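Visit to the Hescombe open day: observations and questions
Posted by Widad Geagea, July 14, 2025
4 min read

Widad Geagea
Members who registered for the Hescombe open day are invited to record their observations in this thread. The program covered household handling: tidying small items, folding, and closing drawers and cabinets. Our group attended the morning session, which ran for almost three hours including the question period. I would ask that comments be confined to what was shown or stated during the visit. Matters concerning next year's program should go to the planning thread.

rkravchuk
Thank you for opening the discussion. My principal concern is with the title of the event. The invitation referred to a "robot demonstration," and a good part of the morning consisted of staff working with hand-held grippers. The work was competently done and the staff answered questions patiently. I nevertheless believe that members who traveled a long distance were entitled to a more exact description.

Joelle Akl
I must respectfully disagree with the previous post. The second page of the invitation stated that hand-held recording would form part of the morning, and two arms were operating in the adjoining room throughout. Visitors were free to move between the rooms. I spent most of my time in the bedroom area and considered it the more instructive of the two.

rkravchuk
I have reread the second page and accept the point about the wording. I maintain that the title should have said the same.

m_haddad
Could someone who was present confirm the number of recordings mentioned in the opening talk? My notes say 872, and a colleague from Nevenari wrote down a different figure.

Joelle Akl
The figure given was 872, for the bedroom tasks alone. The speaker did not provide a total for the kitchen tasks, which may explain the difference.

Dima Sfeir
I wish to raise a technical matter. In the question period it was said that jewelry is handled with the same fingers used for cloth. I asked whether a fine chain would catch in the ribbed pads and was told that this depends on the angle of approach. I did not find that answer sufficient. At Marchetti we tried a comparable task in March with smooth pads and abandoned it, as rings could not be picked up reliably from a soft surface.

m_haddad
With respect, a smooth pad on a ring is a different problem from a ribbed pad on a chain. Did your trial at Marchetti include any chains?

Dima Sfeir
It did not. We used rings and buttons only. I withdraw the comparison as far as chains are concerned – the question about the pads still stands.

Widad Geagea
I have forwarded the question to Hescombe in writing and will post the reply when it is received. Members are reminded that requests for the recordings themselves must be sent directly to the organizers.

Joelle Akl
For the benefit of those who could not attend, I would add that the bedding is a difficulty in its own right. A necklace or a ring laid on a duvet has no firm surface under it, and the fingers have to come in low without gathering the fabric. The tray, by comparison, is a simple target, although the bangles and loose beads already in it leave less room than one might suppose.
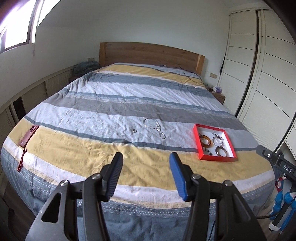
Related threads
Erholm site visit: registration and travel
Ribbed or smooth finger pads for household items
Notes from the March meeting on hand-held recording
How should demonstration events be titled?
Planning thread: next year's visits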